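Wanted: people to test whether our table-clearing method is any good
Hilier Household Study, spring group

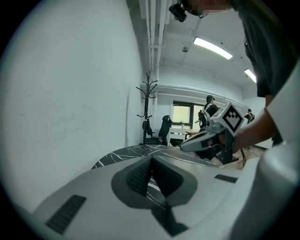 What we want to find out

Hilier sells a training course in home tidying. The course says that a table cleared in a fixed order stays clear longer than one cleared any old way. I was hired to check that claim, and I have my doubts. The only evidence I have been shown is a survey of 154 past customers, all of whom paid for the course and most of whom liked it. People who pay for things tend to like them.

So we need 25 people who have not taken the course and do not much care whether it works.

What you would do

You come in for 3 sessions at the Auer building, each lasting roughly 90 minutes. You clear and reset a tabletop several times, first in your own way and then following the Fivura order, as the course calls it. Between sessions you keep a short log about one table at home. Two lines a day is plenty. If you skip a day, leave it blank and please don't fill it in later from memory.

Who can apply

Adults who can stand for most of a session and are used to doing their own housework. Bad housekeepers are very welcome. Professional organizers are not, and neither is anyone who sells or has sold Hilier products.

A dark stone top with white veins hides crumbs and smudges better than most people expect, so if you need glasses for close work, bring them.

Pay

The whole budget for participants is $3,980, split evenly among those who finish. Leave early and you get paid for the sessions you attended. There is no bonus for saying nice things, and no free course either. I asked for that to be taken out of the offer.

How to apply

Write to Ambros Leitner at the Stivham front desk, or drop off a note there before 4 p.m. Tell us what is on your kitchen table right now and how long it has been there. Applications close at the end of January.

Ambros Grabner
Study lead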